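# Chapter 7: Who Gets to Vote on the Fence?

Durel is a planned community of 133 houses, one pond, and a binder. The binder holds the covenants, which every buyer signs and few buyers read until a neighbor paints something.

Last February, Durel's homeowners met to fill a single seat on the association's board. Turnout was 18 households. Under the bylaws a quorum was 50, so the meeting was called to order, found to be unlawful, and adjourned in time for dinner. The sitting director, Khalil Fakhoury, stayed in his chair for another year under a clause that keeps directors in office until a successor is elected. He had been trying to quit since the previous winter.

Most Americans who study government at all study the kind with a dome on it. They can name the two houses of Congress and would struggle to name the body that can fine them $200 for a basketball hoop. Yet the smaller body collects money, makes rules, hears appeals, and holds elections. It does nearly everything a town does except plow on time.

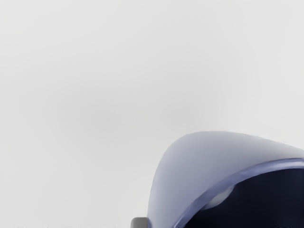
Political scientists call such bodies *private governments*, a term that annoys the people who run them. The label raises an old question in a new driveway: what makes a rule binding on someone who never voted for it? A city answers by pointing to its charter and its voters. An association points to a signature on page 41 of a closing packet. Whether those two answers are equally good is the main business of this chapter.

We will compare three associations. Durel gives one vote to each lot. Henness gives votes by square footage, with results you can probably guess. Grisutport lets renters vote on the pool but on nothing else, and its pool is excellent.

Before reading on, find out whether your own home falls under an association, and if it does, how its board is chosen. Ask to see the bylaws. Note how long it takes to get them.

## 7.1 The Quorum Problem

A quorum is the smallest number of members who must be present, in person or by proxy, for a vote to count. Set it too low and a handful of cousins can run the place. Set it too high and you get Mr. Fakhoury.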